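Progress report: Grakholm cell, upkeep and repair
Prepared by Saskia Ngata for Bronwyn Rewi, Coria program office
Reading time: 5 min
4 comments | 11 shares

This report covers the Grakholm humanoid and its bedroom cell from the start of the spring work through the end of May. It deals with the machine and the setup around it. Task results are reported separately by the Rakena group.

1. Where we stand

The unit logged 303 powered hours in the period. We planned for more and lost time to one repair, described in section 3. The machine is back in daily use and there are no open safety items.

The cell was also rearranged. The bed is now in its permanent position beside the area rug, and the robot works from the long side. The task for this stage is clearing small cloths off the bed and into a shallow tray on the floor. We moved to a white towel along the near edge of the mattress because the beige sheet slid when a hand pressed on it. The towel stays put if it is laid flat and squared at the corner before each run. It is washed when it gets marked, and we keep two spares. 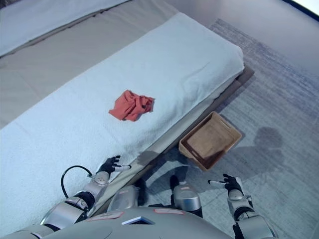 Why is the tray on the floor and not on a stand?
A stand was tried first and the forearm kept meeting its rim on the way down, so the tray went to floor level, where the arm has a clear path.

2. Routine upkeep

The daily check takes 30 minutes and is done before the first run, with the robot powered down for the first half of it. The order has settled as follows:

- Wipe both hands and look between the fingers for lint. The towel sheds, and loops of terry get into the finger joints.
- Flex each finger by hand through its travel and note any that feel stiff.
- Look over the joint rings at the shoulder, elbow and wrist on both arms.
- Check the outside cable on the right arm for rubbing, then do the left.
- Power up, run the homing routine and compare the joint zeros with the last saved set.
- Put the tray back at its angle and confirm that it is empty.

Lint was a bigger problem than we expected. In the first weeks we cleaned the fingers once a day and still had two stiff thumb joints. We now clean again at midday, which adds a few minutes, and neither thumb has gone stiff again.

The Flosuto service kit arrived complete except for the small joint seals. Those were shipped separately and are now on the shelf. We have used one set.

3. Repair to the left wrist

Early in the period the left wrist began to lag behind its commanded position at the end of a reach. It was small at first and showed only in the logs. By the second week the hand was closing a little short of the cloth, and I took the unit out of service.

We first replaced the wrist cable, which made no difference. After that we opened the wrist and found a worn seal and dried grease on the inner bearing. Both were dealt with and the bearing was kept. Reassembly took two tries. On the first, the connector was seated but not latched, and it worked free during the homing routine.

After the repair we ran the wrist through 200 unloaded cycles, checked the zeros, and then went back to light pickups with a single cloth. The lag has not come back. I would still like to replace the bearing at the next planned stop, as it has seen dried grease for an unknown length of time.

Total downtime was nine working days. Four of those were spent waiting for the seals.

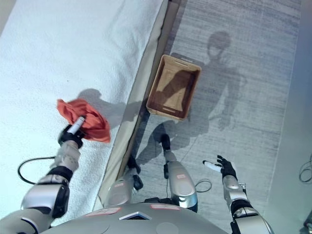
CELL SETUP AND CABLES

Cable slack is the item we adjust most often. Too little and the arm pulls against it at full reach over the bed. Too much and the loop swings out and can catch on the towel. We marked the correct length with tape at the upper arm and have left it alone since the wrist repair.

Anything lying on the floor near the feet gets checked before a run. The rug is soft enough that a flattened cable is easy to miss by eye, so we run a hand along it.

Lighting was changed once. With a strong light behind the robot, its shadow falls across the rug and over part of the tray, and the cloth looks different to the cameras depending on where the arm is. We have kept some runs under that light on purpose, at the request of the Rakena group. For upkeep work we use a portable lamp at the side.

4. Spending

Parts and consumables came to $1,368 for the period, inside the approved line. Most of it was the seals, the replacement wrist cable and a second lamp. The cable we took off tested good and is now our spare. No further purchases are needed before the next report apart from the bearing, if you approve it.

5. Next period

- Replace the left wrist bearing and repeat the unloaded cycles.
- Open the right wrist and look at the grease there, even though it shows no lag.
- Write up the midday finger cleaning so that a second person can do it without me.
- Fit a proper clip for the arm cables in place of the tape.

The one decision I need from Bronwyn is on the bearing. It takes three weeks to arrive, and if it is ordered now the work can be done during the stop already on the calendar.

Contact: Coria program office, attn. Saskia Ngata | Back to top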